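Paper bags replace plastic at the Lelham food cupboard

From the start of next month the food cupboard at Lelham Hall will hand out all dry goods in paper bags. The last of the plastic carriers went out in September, and no more will be ordered. Anyone who prefers to bring their own bag can carry on doing so, and we would encourage it for tins and jars.

The change was agreed over the summer after a trial with 30 households. Each was given its usual parcel in paper for four weeks and asked to say how it held up on the way home. Most had no trouble. The complaints we did get were nearly all about rain, and about bags packed too heavily at the bottom. Two people said the paper was easier to fold away and use again for peelings or recycling.
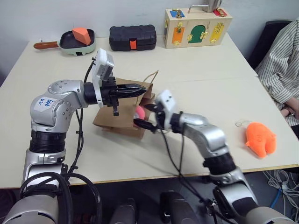 The first order is for 500 bags in one size, bought from Kristiansen, who also supply our labels and tape. They come flat in bundles and will be kept on the top shelf of the back store, away from the outside wall, where the damp got into the cereal boxes last winter. Please don't leave open bundles on the floor. The packing rota has been changed so that the bags are opened and lined up before the tins are brought through, which should save some walking back and forth.

Hedvig Strömberg has written a short packing guide and pinned it inside the store cupboard door. The main points are these. Tins go in first, standing up, and no more than six to a bag. Pasta, rice and flour go on top of them. Anything chilled goes in a separate bag and is handed over last. Eggs are given out by hand and never packed. Don't staple the tops, as several people have caught their fingers. A single fold is enough.

The food cupboard packed 188 parcels in the past quarter, up from 161 in the one before. The rise came mainly from families with children at school, and we expect the autumn to be busier again. Shelf space is tight and the second freezer is still waiting for a new door seal.

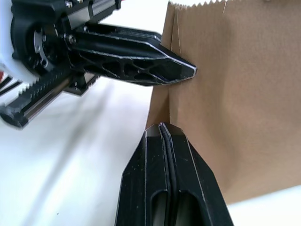
Donations of tinned fish, long-life milk, cooking oil and washing powder would be most useful at present. We have plenty of baked beans and more than enough pasta until the new year. The collection crates are in the usual places, at the Hirna bakery and beside the tills in Zera on the high street. Please check dates before dropping things off. We can't give out anything past its use-by date, and sorting it takes up a good part of the morning.

We could also do with two more drivers for the parcels that go out to the villages. You would need your own car and a free couple of hours every other week. Mileage is paid. Aslak Fagerlund looks after the driving list and can be found in the hall office on packing mornings, or you can leave a note for him in the tray by the door.

30 September 2026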